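New house rules for robot teardown at Flurkport

I stopped by the Flurkport shop in February to see how the new robot rules are going over, and there's plenty to chew on! The guide runs 42 pages, and it covers old desktop PCs first - drives, cables, the works.
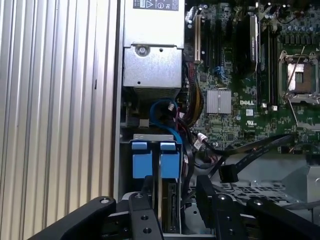

Does a person have to be there the whole time? The rule says one trained person stays within reach of the stop button whenever the arm is powered.

Ognjen Hoxha wrote most of it, and he's big on slow speeds near cables (I counted that reminder on two separate pages). Every cable gets checked by hand before a drive comes out, and any snag means stop and log it.
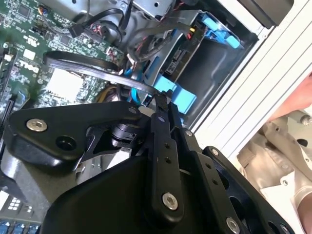

Stavros Theodorakopoulos told me the logging part is still too slow, and he'd like one short form per shift. Flonum, the sister shop, starts on the same rules next month.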